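Terminé anoche La casa de Joubert, la novela de Anel Radebe que medio internet lleva recomendándome desde abril. Son 359 páginas y la casa no empieza a respirar hasta la 277. Antes, pasillos, una tía enferma y muchísima niebla. 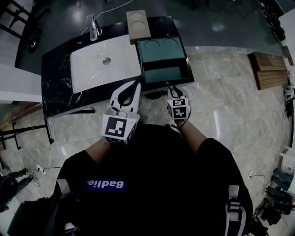 Me dicen que el miedo está en lo que no se cuenta. Puede ser – pero también hay que contar algo. Ena, la hermana pequeña, oye voces en el pozo y sigue cenando tan tranquila. ¿De verdad tengo que creérmelo? Le sobran casi 80 páginas. El capítulo del pozo sí lo releería, de día.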